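Fifteen necklaces and a free Saturday

I have been making soap, bread and very lopsided candles on this blog for years, so some of you will be surprised that my new obsession is chain. Plain old jewelry chain! I signed up for a beginner's repair class at Lullden in June, mostly to fix one broken clasp, and I came home wanting to take apart everything I own.

The first evening was all jump rings. You hold one side still, twist the other side toward you, and never pull the ends apart sideways (I had been pulling them apart sideways my entire life, which explains so many lost charms). By the end I could open and close one so cleanly that I couldn't find the gap with my fingernail. I may have cheered out loud.

Then we got to knots, and this is where I really fell for it. A fine chain that has been balled up for ages looks hopeless, and then you lay it flat, put one drop of baby oil on the worst part, and start nudging it loose with two sewing needles. It's slow, it's quiet, and when the last loop slides free you feel like you've won a prize.

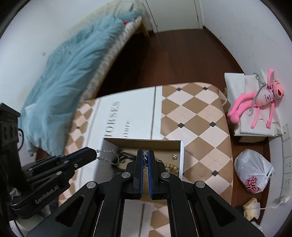

Adelino Coelho wrote to me after my last post to say that baby oil is fine for plain metal but he would never let it near pearls or anything glued, and that talcum powder does the same job on a fine chain without leaving a film. He also undoes every clasp before he touches the knot. I tried the powder that same night on a snake chain and he is completely right, it slid apart in 15 minutes. Thank you, Adelino!

Since then I've been going through the drawer at home and the bags my aunt passed on to me. Some of it is from Nimri, the little shop that used to be by the bus station, and I'd forgotten how good their clasps were, with a spring that still snaps shut like new. The cheap ones I replaced with lobster clasps, 14 of them, and only one went flying under the stove.

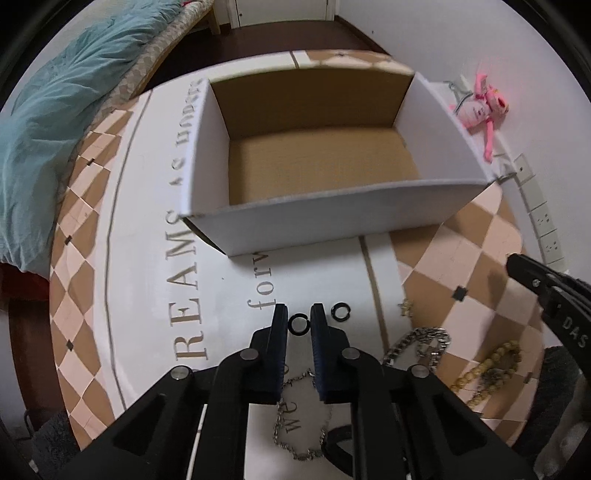

Sorting is the part I used to skip, and now I look forward to it. My old way was to dig around in whatever the jewelry came in until I got annoyed. It goes so much faster with the box open and empty and the small pieces spread out on the tablecloth, where a ring can be picked up without dragging three chains along with it. I make a pile for cleaning, a pile for mending, and a pile for my niece, who takes anything that sparkles.

Next up is learning to solder, which scares me a little and thrills me a lot. Lullden has a short course with four places left and I've already put my name down for one.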